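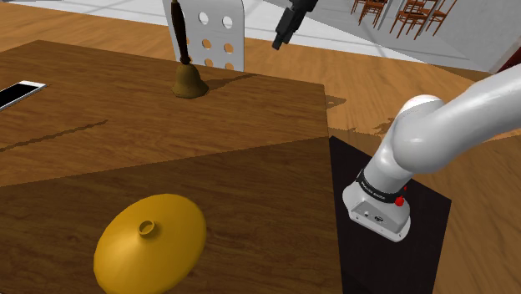 Food waste in share house kitchens: a six week look
Aiman Wattimena and Guilan Xia
Group project, final report

1. Why we did it

Everyone we know in a share house throws out food. Bread mostly, and those bags of spinach. We wanted to find out how much, and whether a cheap change (a labelled shelf in the fridge) made a difference. Original plan was to cover cafes as well but we dropped that after the first meeting with our tutor. Too big.

2. Where

Two houses in Fusemville. We call them Espinoza and Wanitz after the streets they're on. Espinoza has a proper kitchen with two fridges and people mostly cook for themselves. Wanitz has one fridge, always full, and they do a shared dinner most nights. Neither of us lives in either one. Guilan used to live at Wanitz, moved out before we started.

3. Method

Each house got a lidded bucket and a set of kitchen scales. Anything that had been edible at some point went in the bucket. Peels, bones, tea bags and coffee grounds went in the normal council green bin and weren't counted. Weigh the bucket at 8 pm, write it on the sheet on the fridge, empty it. Sheet had three columns: weight, what it was, why it got chucked.

Weeks 1 to 3 no changes. At the start of week 4 we put in the Eat Me First shelf. Just masking tape and a marker on the top shelf of the fridge. In Espinoza we did it in one fridge only, the newer one.

We also ran a short survey. 48 questions in the first draft, which was silly, nobody would of finished it. Cut right down before it went out.

4. Results

Wanitz went down. The average for weeks 1 to 3 was 848 grams a day. After the shelf went in it was lower every week, and by week 6 the bucket was some nights empty. Espinoza hardly moved. There was a drop in week 4 and then it went back up to where it was.

Bread was the most common thing on both sheets. Then cooked rice, then salad greens, then yoghurt. Reasons given were mostly "forgot" or "went off". A fair few just say "gross".

56 entries had no reason filled in. We left these in for the weights but took them out of the reasons table (Appendix B).

5. Discussion

We think the shelf worked at Wanitz becuase of the shared dinner. Whoever was cooking looked at the shelf first and used what was there. Fried rice came up a lot. At Espinoza people didn't want to eat somebody else's leftovers even when the tape said they could. One person told us it felt like stealing.

Also possible that people just threw out less when they had to weigh it. Can't rule that out. No control house.

6. Problems

- Scales at Espinoza went flat in week 2, two days missing
- people emptied the bucket without weighing it, esp after parties
- July, so exams and then half the house went home
- two houses is not very many
- takeaway containers sometimes weighed with the food still in them, we subtracted a standard container weight but it's a guess

7. If we did it again

More houses, and one with no shelf at all. Start earlier in semester. Put the scales right next to the bucket, at Wanitz they were in a cupboard for the first week and it shows. We'd also like to try freezing bread as a seperate thing, seeing as it was the biggest item.

Stustia printed the fridge sheets for us at no charge, thanks to them, and to both houses for putting up with the bucket.

Appendix A: fridge sheet
Appendix B: reasons table
Appendix C: survey questions (short version)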